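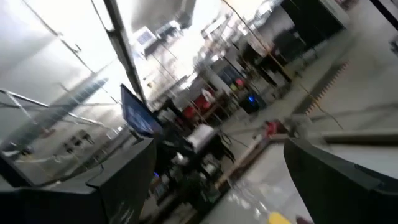
Attachment 1 – wrist camera, arm 2, between the fingers

Ticket 631
Site: Whitelaw, packing floor
Opened by: Anahera Hinds
Opened: 15/05/2021
Priority: normal
Status: closed, with one item passed on

Summary: Arm 2 goes into a protective stop on the way back from the tote shelf. Wrist view smears during the return swing.

Opened by site
Hello all, and thank you for picking this up on a weekend. Arm 2 has been stopping on us since the Tudell update went in. It picks fine and it places fine, but on the way back to its waiting position it swings harder than it used to, and every so often it just stops and waits for one of us to walk over and clear it. I have attached a view from the wrist so you can see how blurred and tipped over everything gets. You can make out the monitor and the two red chairs, but I wouldn't want to read a label by it.

I should say what this means for the people on shift, as it may help you decide how quickly to look at it. Before the arms came we had four of us lifting totes all day, and I was one of them. Now two of us look after the arms and the other two have moved over to checking and returns, which they like a good deal better (and so do their shoulders). But the whole plan rests on the arms getting on with it by themselves. When arm 2 stops, somebody leaves a half-checked order on the bench, and that is when mistakes creep in.

Reply from Skanby support
Thank you, Anahera, that is a very clear report. Could you tell us the return speed shown on the motion page, and whether arm 1 has the same number? Please also check that the camera bracket is tight. Do this with the arm powered down and locked out.

Reply from site
Bracket is tight, I put the key on all the screws. Motion page says 600 for the return on arm 2, and arm 1 says 300. I don't remember anybody changing it, and the sheet taped inside our binder says 300 for both. The units are mm per second, in case that matters.

Reply from Skanby support
It does, and thank you for looking in the binder. The update loads a default of 600 on any arm that doesn't have a saved site profile. Arm 1 has a profile and kept its setting. Arm 2 had its controller swapped in the winter and the profile was never copied across. Please copy "Whitelaw return" from arm 1 to arm 2, restart the controller, and run it with totes for one full shift before we close this.

Reply from site
Copied and restarted. The first try gave me "profile locked" – I had to log out of the operator screen and back in as lead. Might be worth a line in the instructions, as the evening crew don't all have a lead login.

It is much gentler on the way back now. We ran the full shift with no stops on arm 2, and the checking bench finished its orders without anyone being called away. One of the evening crew asked if we could slow down the Darside conveyor while we were at it, and I have told him that is a different ticket!

A smaller thing while I have you. The stop alarm on arm 2 sounds just the same as the one on arm 1, so whoever is nearest looks up at both. Could they be given different tones? We'd all be grateful.

Reply from Skanby support
Glad to hear it. The lead login step has been added to the update notes. Separate alarm tones need a change to the panel software, so I have passed that request to the panel team and put you down as the contact. Closing this one – please reopen it if the return speed ever reads 600 again.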